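The Night Train to Risach

Ovidiu Sima had waited thirty-nine years to ride the night train to Risach, and now that he was on it he couldn't sit down. He walked the corridor from end to end, said good evening to everyone, and came back to his compartment with his ears pink from the open window.

"There's a samovar!" he told the woman in the opposite seat. "In the last car. A real one, and you just help yourself!"

She was called Oprea, she was eighty if she was a day, and she had taken this train 505 times. She kept the number in a little book. She looked at him over her glasses and he saw that she was trying hard not to smile.

"Wait until the bridge at Fomine," she said. "Then you'll have something to shout about."

So he waited, badly. He ate his cheese sandwich and half of hers. He told her about his father, who had been a brakeman on this line and used to recite the stations at bedtime the way other fathers did sheep - Sustlow, Fomine, the long tunnel, Risach - and how he himself had always fallen asleep before the tunnel. He had never once heard his father say the last name.

Oprea passed him her magazine to keep his hands busy. He opened it in the middle.

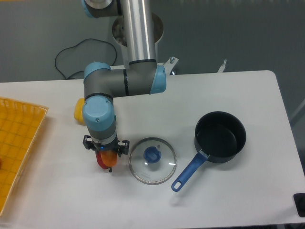
A robotic arm with pale blue joint caps, over a white table.

He turned two more pages, read the same line of a recipe for plum dumplings four times, and gave it back.

"How long now?"

"Seven minutes," said Oprea. "Put your coat on. You'll want the window down."

It was November and the air came in like a bucket of water. The wheels changed their tune, the ground dropped clean away, and there was the river, miles of it, with the moon lying all along the top! He could see the lamps of Fomine on the far bank and a dog trotting along the quay, and he yelled, he couldn't help it, a great big wordless whoop that went out over the water and came back.

Down the train, somebody whooped in answer. Then somebody else did.

"Five hundred and five times," said Oprea, who was standing beside him now with her scarf over her head, "and I always get up for it."

Then the tunnel took them, and it was black and loud and wonderful, and Ovidiu stayed awake for every bit of it. When they came out the other side he leaned into the wind and said the name of the last station aloud.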